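Subject: Re: [smallcounters] Sandwiches by weight?
From: Henryk Michalski

Fedir Polishchuk wrote:

> Has anyone gone over to pricing by weight? I inherited a case scale with the lease and it seems a shame to leave it under the sink. My thinking is that a customer who wants half an egg salad can have half an egg salad, and I stop throwing out the other half at closing. We're a short-hours place, 7:30 to 2, mostly office people plus a few retired regulars who have opinions.
>
> Also, does anybody still slice their own bread? Hulora will deliver sliced for the same money, and my wrist would like to know.
>
> Fedir

Fedir,

We tried it. We lasted from April until the first properly hot week, and I still get asked about it by a man who thinks I owe him for some lettuce.

The arithmetic is fine. I sat down with a month of register tapes before we started and it all worked beautifully on paper, where none of the sandwiches have tomatoes in them. The trouble is that weight pricing turns every customer into an inspector of wet ingredients. A person who has happily paid a flat price for years, never once asking what's in the pickle, will stand at your scale and want the pickle taken off and weighed separately. Then the person behind them hears this and wants it too. Our line at noon went out the door, which looks like success from across the street and is nothing of the kind.

You also end up with prices like $5.83. I rounded, and people noticed which way.

What we do now is whole or half, one price each, and the half costs a bit more than half the whole. I put that on the board in plain writing: "Half sandwich includes the work of cutting it." Two complaints in the first week, then silence. My retired regulars split a whole between them anyway and bring their own plate to do it on.

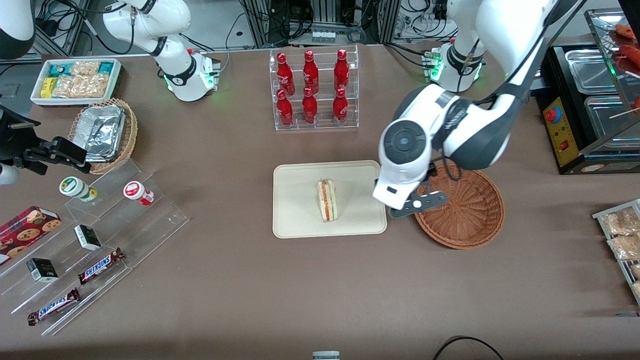 On waste, halves did more for us than the scale ever did, and making less did more than either. I used to build everything by ten in the morning and feel very organized. Now I build a first round for opening, a second at eleven, and after half past twelve it's made to order with whatever is left. If somebody wants turkey at 1:40 and there's no turkey, they can have the conversation with me about it. Most of them take the cheese.

I know Haoran Ye runs it the other way around and makes everything to order from the start, but he has a second pair of hands and a much shorter menu. I have 14 things on my board. I could defend maybe nine of them. The rest are there because taking a sandwich off a menu in Cliddale is treated roughly the way other towns treat closing a hospital.

If you want one number to keep an eye on, make it what goes in the bin at closing, in dollars at menu price, written on the calendar. Don't put it in a spreadsheet. I had a spreadsheet, it got to row 2443, and all I ever learned from it was that I'd been selling a lot of soup. The calendar hangs by the back door and I have to look at it with my coat on. My worst day this year was $28 and I can tell you what it was: tuna, and rain.

On the bread: get it sliced. I say this as someone who held out for years and made speeches about it. Sliced to order does keep better, and there is a kind of customer who can tell. I have met both of them. The Hulora sliced white is decent and square, the rye is thinner than I'd like. Ask them for the thicker cut, which they do have and never mention. Minimum order used to be 200 slices across all types, so check with your driver, because mine gives a different answer depending on how full the truck is.

Keep one uncut loaf on the counter. It doesn't do anything, but people see it and relax.

Couple of other things while I'm at it, as several of you wrote to me off-list and I'd sooner answer once:

- **Register.** Fulgencio asked whether Javent can do a half as its own item. It can, but you have to set it up as a separate product and not as a discount, or your end-of-day totals will show you giving away half a sandwich every few minutes. Guess how I found out.
- **Coffee.** We left Ngau in the spring. Nothing wrong with the coffee. They moved the delivery to 5 a.m. and wanted somebody there to sign, and I am not that man.
- **Display.** Yes, I still like the stepped kind better than a flat shelf for small stuff: bars, cookies, little bags of nuts. Things in back get seen and I stop finding elderly brownies. Clear shows every fingerprint, so budget for a cloth and some resentment.
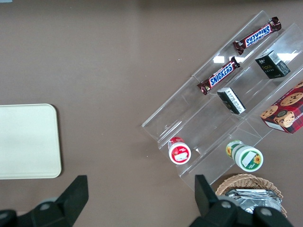 *Clear stepped rack, with a plain cream tray beside it.*

Ikhsan Siregar wanted to know last month about allergen cards, and I never replied, sorry. We use handwritten ones, big letters, one per item, rewritten whenever a supplier changes anything. Printed ones look nicer, and I found mine were wrong for a good while before I got around to reprinting them. My handwriting at least looks like something you should ask a question about.

So, Fedir: sell the scale, or weigh the mail with it. If you do go ahead with weight pricing, please report back, and leave tomatoes out of the first month. I'd like to be wrong about this and I have a scale of my own under the sink – a good one, barely used, pick up only.

Henryk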